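Ostach Individually Wrapped Toothbrush, Adult
Supplied by Horiteck Institutional Care Supply

Home – Personal Care – Oral Care – Toothbrushes, Wrapped

Item group: Ostach OW
Sold by: case
Brushes per case: 700
Colors: blue and white; green and white (assorted within the case)
Price and availability: shown after sign-in

Product Overview

The Ostach Individually Wrapped Toothbrush is intended for facilities that issue a new brush to each guest, patient or resident. Each brush is sealed in its own clear plastic wrapper, and the color of the handle and bristles can be checked without opening it. The brush is full length and may be kept by the user after the stay.

Horiteck has carried the Ostach line for hotels, shelters, clinics and school residences since the line was introduced. It replaces the former Geagea wrapped brush, which is no longer stocked. Customers with a standing order for the Geagea brush will be moved to the Ostach brush at the next scheduled shipment unless they notify their account office beforehand.

Specifications

Bristles: nylon, soft, rounded ends
Head: rectangular, adult size
Handle: straight, two-color
Wrapper: clear plastic, single brush, closed at both ends
Toothpaste: not included
Case contents: 4 inner cartons
Storage: indoors, dry, away from direct heat

Use in Welcome Kits

The wrapped brush fits the Stitach drawstring pouch and the Stitach flat envelope. When the flat envelope is used, the brush should be placed along the long side with the head toward the fold. A loosely closed wrapper may be tucked under the handle so that the envelope lies flat.

Facilities that sort by color – for example, blue for one floor and green for another – should note that colors are mixed within each inner carton. The proportion varies from carton to carton. Single-color cases may be requested in writing and carry a longer lead time.

Brushes with a torn or open wrapper should be set aside and not issued. Horiteck will credit brushes received in this condition when the claim is made with the carton number, printed on the short end of each inner carton.

Ordering

The minimum order is one case. Partial cases are not sold. Orders received before 2:00 p.m. are released to the warehouse the same working day. Pallet pricing applies to accounts with a signed supply agreement. The annual price list is revised in March, and orders already confirmed at that time keep their earlier price.

A sample set is available to new accounts on request, limited to one set per facility.

Related Items

Stitach Drawstring Pouch, Small
Stitach Flat Envelope, Clear
Ostach Travel Toothpaste, Wrapped
Ostach Child Toothbrush, Wrapped

Customer Reviews
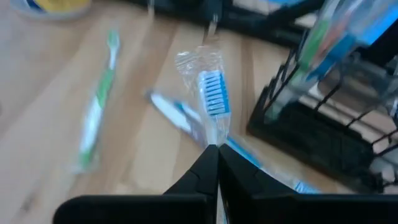 Oakley: We put these in the overnight bags at our shelter and went through 1,078 of them last winter. The bristles are soft enough for most people, and the wrapper opens without scissors. I would still like to be able to order all green without the extra wait.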